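Gillespie Carnegie
Thread on the Kassa reissue, now that I've had both pressings on the turntable for a month. Mostly about mastering and sequencing, very little about whether the songs are good. They are.

Background for anyone new. Kassa recorded one album for Sandik, a label that pressed 1,492 copies and then stopped answering its mail. Emunora has the rights now and put out a two-disc edition in April.

The original was cut at a low level. Side A runs long and the engineer had to give up volume to fit it. The last song, "Tisley," sits in the inner grooves and you can hear the hi-hat smear on any stylus.

The reissue spreads the same 10 songs across three sides and puts the demos on the fourth. Wider spacing, louder cut, "Tisley" now ends well clear of the label. The sibilance on Tsegereda Lencho's vocal is gone on my copy.
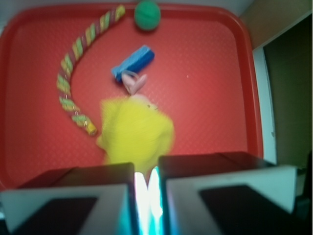 Bass is where the two differ most. On the Sandik pressing everything below the kick drum was summed to mono and rolled off early. Emunora's transfer keeps Tolera Alemayehu's bass centered but lets it go a good deal lower, and on "Second Ferry" there is a note under the chorus I had never heard. It also found a resonance in my setup. I tried a few things under the turntable, and a plastic tray was the worst of them: the red kind with raised dots all over the floor and a rounded rim. Hard, light and hollow underneath is a bad combination. A thick cutting board fixed most of it.

Speed. The original plays slightly sharp against the demo tape, enough that playing along on guitar needs a retune. Mahlet Moges, who did the new transfer, says in the liner notes that the old master was made on a machine running fast, and that she corrected to the organ on track three. I checked with a tuner. The organ now reads at pitch.

So the new version of the album is a little longer with no added music. If your favorite song feels slow, that is the reason. It took me four or five plays to stop noticing.

Sequencing. The side breaks fall after tracks three and seven. The first is fine. The second cuts between "Harbor Tax" and "Harbor Tax (Return)," which were joined by a held organ chord on the original. Emunora fades the chord out and fades it back in on the next side. I would have moved the break one song earlier.

The download keeps the join intact, so this is a vinyl problem only.

Demos. There are five. Two are full-band run-throughs close to the album takes. The other three are Lencho with a guitar and a cheap microphone, and the tape hiss has been left alone, which I prefer. Uldis Rimkutė's drums on the run-throughs are played with brushes — a different record altogether.
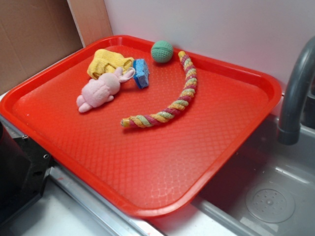
Is the reissue worth buying if you already own the Sandik pressing?
For the bass and the inner-groove fix, I think so. If you only care about the songs and your old copy is clean, the download gets you the speed correction and the demos for less.

A note on pressing quality, one copy only. Disc one is flat and quiet. Disc two has a mild edge warp that the arm tracks without trouble, plus two ticks in the first demo that did not wash out. The center holes are tight on both.

The sleeve is a step down. Thinner board, and the back cover text has been reset in a different typeface with the drum credit missing. Rimkutė is credited on the insert, so the information is there if you go looking.

Matrix numbers, for the people who asked: sides one to three carry the same initials as the lacquer cut credit on the insert. Side four has none. I don't know if a second engineer cut it. The level is a bit lower there, but demos often are.

Edition size is 3,672 according to the sticker on the shrink wrap. Shops near me still had it last time I looked. I'll add needle drops of "Second Ferry" from both pressings, level matched, once I've redone the Sandik one with the new cartridge.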